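How to Get Oil Stains Out of a Marble Counter

I've lived with marble in my kitchen for nine years now and I love it, but boy does it drink up oil. Last spring I left a leaky bottle of olive oil next to the stove over a long weekend, and came home to a dark ring the size of a saucer. I scrubbed it with dish soap every night for a week (don't bother) and then finally tried a poultice, the old stone mason's trick. It's just a paste that pulls the oil back up out of the stone while it dries. Cheap, messy, kind of fun!

First, make sure you've got oil and not an etch. Oil makes the stone darker. An etch is a dull, pale spot from lemon juice or vinegar, and no paste is going to fix that one, you need polishing powder. Dark veined marble makes it harder to tell, so get down low and look across the surface with a lamp on. 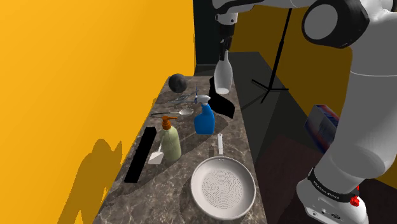

Tarek Mahrous wrote in to say that he always wets the spot with plain water first, and if the water beads up there's still sealer on the stone and the paste will take twice as long. I tried it on my own counter and he's right, so I do it every time now.

What you need: baking soda, water, plastic wrap, painter's tape, a plastic scraper and a soft rag. Skip anything with vinegar in it, please.

Mix the baking soda with a little water until it's like peanut butter. Spread it over the stain as thick as a pencil, and go a good inch past the edge on all sides. Lay the plastic wrap on top, tape it down, and poke a few holes in it with a fork. Then leave it alone for a full day. I mean it, no peeking!

Next day, take off the plastic but leave the paste where it is until it's bone dry and starts to crack. Mine took until the evening. Lift it off with the scraper, wipe with a damp rag, dry it, and have a look. My ring was a lot lighter after one round and gone after three. Bereket Habte down the street had a candle stain that needed five, so hang in there.

Once you're happy, let the stone rest a couple of days before you seal it again. And put a little tray under your oil and soap bottles, even the ones that never seem to drip.

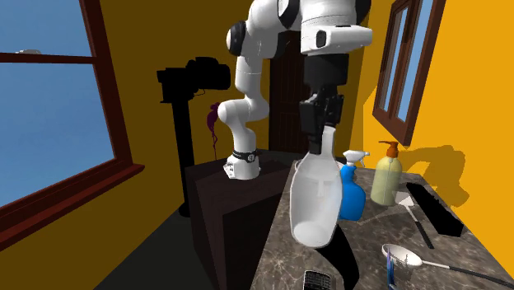 Page last changed: 8 April 2023

For sealer, I wipe on a thin coat, wait as long as the label says, and buff off whatever hasn't soaked in. If it dries hazy, you used too much (I did, the first time). A dab more sealer on a rag usually loosens the haze so you can buff it away.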